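Home | Projects | Grants | Members | Contact

Progress report no. 3, Kingi two-arm build
Posted in August by Byung-chul Koo

Quick one as the workshop shuts at nine and I've still got the left wrist in bits on the bench. Money first, then doors.

Spent so far 1205 out of the grant. Most of that went on the wrist motors for the right arm and the replacement power supply. The Nalteo boards came out of my own pocket so they're not in there. Receipts are in the shared folder, apart from one for cable which I still need to find.

Sim work is where the hours have gone this month. The house model loads on the workshop PC now without falling over, textures still smear badly at the steep angles but I'm leaving that alone. Both arms move in it, the body is the right width at last, and joint limits match the real ones as of last night. Wide view off the head camera is what we're training on, so everything leans. You get used to it.
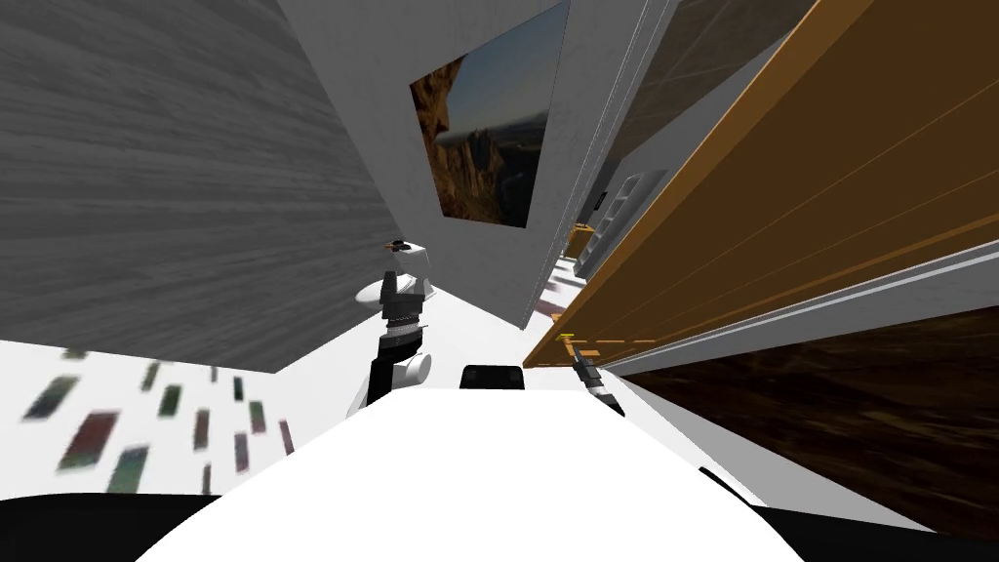
Isano workshop, August

Door task. You asked last time why doors and not cups. Doors are what Mrs next door wants and what the grant form says, so doors. The plan is right arm on the handle, left arm kept up and out of the way, base rolls back slowly while the arm holds on. 14 runs logged with the new grip settings, 11 got the tip to the handle. The other 3 went low and hit the panel. I think that's my offset, the handle in the model sits a bit further in than I measured. Will check with a proper ruler this time.

Pulling is another matter. Grip slips once the base starts to roll, and the faster it rolls the sooner it goes. Slowing the base helps. Softer fingertips might help more — I've got a sheet of rubber to try.
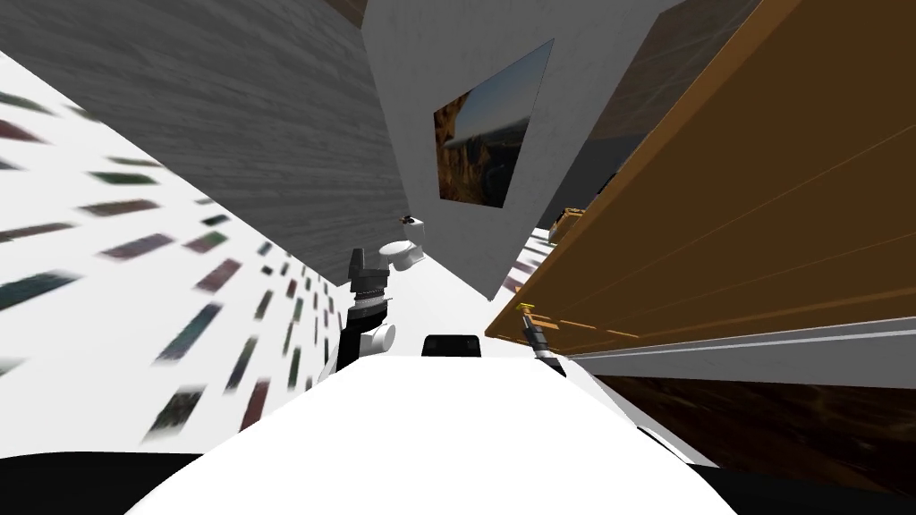 and the same goes for the bathroom doorway, which is tighter than the hall one and will want its own set of runs. Not started on that yet.

Drorel driver for the left arm still drops out after a long session. Restart fixes it. Have writen to them, no answer so far.

Still to do before the next report
- remeasure handle, fix offset
- rubber fingertips, both grippers
- left wrist back togther
- slow-base runs, logged properly
- move the real thing off the trestle and onto its wheels

No extra money needed this time. Might be a small ask for wheels next time, the ones I've got squeak and one is wobbly — will send a price when I have one.

Byung-chul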